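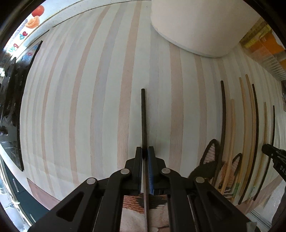
Notebook > Dye shed > Indigo

May 8, 2021
Issa Zoubi

Vat first, complaints later. The big fructose vat was at 40 degrees when I got the lid off, which is a touch cooler than I like it, and the surface had gone a dull grey-blue with hardly any coppery skin to speak of. The flower (the foamy bit, for anybody reading this who has only done the walnut side) was pale and popped as soon as I touched it with the stick. Underneath, the liquor was more green than amber. So it wasn't dead, but it was definitely sulking.

I know what happened, too. I dyed far too much in it last time and then went home without feeding it. I always tell everyone to feed the vat before they leave and I always think I'm the exception, and here we are again.

Put the heat wrap back on, stirred slowly from the bottom and left it be. The urge to throw everything in at once is very strong at this stage and I sat on my hands. pH strip came out lower than it should, so a level spoon of lime, slaked in warm water first, stirred in, lid on, kettle on. Then fructose after the tea. I've done it the other way round and it works, more or less, but I get more of that gritty sludge and it takes forever to settle.

Note to self: the lime tub is nearly done and the lid doesn't seal any more. If it's gone off to chalk we're just adding chalk to the vat, and that might be half of our trouble this autumn. Buy a small tub next time, the big one is a false economy. Write the opening date on it!!

By late morning the liquor was properly clearing, amber with that brown-yellow edge when you lift a bit in a glass jar and tip it. Lovely bronze film. Whatever else goes wrong in a day, that film cheers me up.

Swatches

Wool first, in the Clometti two-ply, scoured last week and soaked overnight. Short dips with a long airing between them. I stuck to 10 minutes in and then out on the line until all the green had gone, and I mean all of it, not just the outside of the hank. I opened each one up by hand, because the ties were hiding yellow-green underneath and that's exactly where the pale bands came from on the December batch. First dip was a washed-out sky, second a good denim, third I'd be happy to sell. I stopped at 5 dips on the darkest one. It's very dark but there's a bit of a purple cast to it in the daylight, so I think there's loose indigo sitting on top and I expect it'll rub off on everything until it's had a serious wash.

Cotton next, and this was the disappointing part. The Assefa cloth (the plain weave, the one on the tall roll) came out blotchy all over again. Same pale islands as before, some as big as my palm. I scoured it properly this time, soda ash and a drop of detergent, kept at a simmer until the water went the colour of weak tea, and then did the whole thing over with clean water. So I no longer believe it's my scour. I think it's sized with something that doesn't want to shift. Put a drop of water on the unscoured cloth and it sits there like a bead on a raincoat. On the scoured bit it soaks in, but not everywhere, and you can see the slow patches line up pretty well with the pale islands.

Hryhorii reckons it's been treated for stain resistance and we'll never get it out. He might be right. His other theory is that I'm crowding it in the vat, and I had to admit the first piece was folded over on itself for a good part of the dip. The second piece wasn't though, I held it open the whole time until my shoulders hurt, and it blotched as well. Less, but it did.

Things still to try on the Assefa:

- an enzyme soak before the scour, left overnight in the warm
- boiling washing soda for far longer than is reasonable
- a strip off the inside of the roll, in case it's only the outer layers
- giving up and using the old sheets, which take the dye beautifully and cost us nothing

I'd go straight to the last one if it was up to me. But we've told the Isano people that the panels will be on new cloth, and they've approved the hand of it and everything, so I'd have to ring them. Not today.

Linen offcuts were gorgeous, no notes. Well, one note: they creased in the vat and the creases have dyed lighter. I quite like it. A customer wouldn't.

Resist paste

Had another go with the rice paste while the vat was recovering between rounds. The recipe from the Plolness workshop has always been too runny for me and I've been cutting the water back a bit at a time. Today's was steamed until it went glossy and slightly see-through, then kneaded in the mortar with the bran, the salt and a bit of lime until it turned yellow. It goes yellow quite suddenly and it's very satisfying. Much stiffer. It went through the stencil with a clean edge, the first clean edge I've had since we changed bran.

It cracked when it dried, though. Fine cracks mostly, a couple of bad ones near the corner where I'd laid it on thick, and the blue got in and made little veins. More salt would keep it from drying so hard, I think, and a damper day would help. The shed was bone dry with the heater running. I might hang a wet towel next to the drying rack and see.

I also dipped too long for a paste resist. The paste softens in a warm vat, and by the third dip it was sliding about. Quick dips for paste, cool the vat down if there's time, and don't get chatting in the middle. (I got chatting in the middle.)

Washing the paste off took the usual age. Soak it and leave it alone. Scraping early gave me a blurry edge on one of the little leaf stencils, and it was the best one as well.

Rinsing and the water bill

Hryhorii has been reading the meter. We used 2,000 litres last month, and he has written that on the whiteboard in red with a box round it, so I take the point. Nearly all of it is rinsing. I've been running the hose straight through the trough because it's easy and I like watching it go clear, but still baths do the job just as well and I've got no excuse.

So from now on: first rinse in the grey tub, second in the blue tub, a bit of vinegar in the second one for wool, and the grey tub goes on the lemon tree once it's settled and the pH has been checked. The water from the last bath can be the first bath for the next lot. I tried it this afternoon and couldn't see any difference in the swatches, wet or dry. The wool actually felt nicer, but I put that down to the vinegar.

One thing to watch is that the neutralising step mustn't get skipped when we're tired. The hank I forgot in March still feels like string.

Odds and ends

The thermometer with the cracked display is reading low. I put both of them in the same jug and they disagreed by enough to matter. I've put tape on the bad one. Please don't peel the tape off and use it, Hryhorii, I know it's the one with the nice long probe.

Gloves: we're out of mediums. I did the afternoon in larges and have blue wrists.

Madder is still steeping at the back and I haven't looked at it, it can have its turn on Monday. There's a smell. I think the smell is fine.

Labels on the swatches are the Tyvek ones, pencil only. The marker bled on the last set and two of them are now anybody's guess, so if you find a mid-blue wool with a smudge where the number should be, it's from the weak vat and not worth matching to.

Fed the big vat before I left! Fructose, a pinch of lime, slow stir, both lids on, heat wrap down to low. Liquor was a clear amber-green and the flower was coming back up dark. If it looks flat when you open it, warm it before you put anything in, and have a look at the pH before blaming the fructose.

Still need to do: order lime, order gloves, ring Isano about the cloth, cut a strip from the inside of the Assefa roll and do the drop test on it, find out who has my good stirring stick.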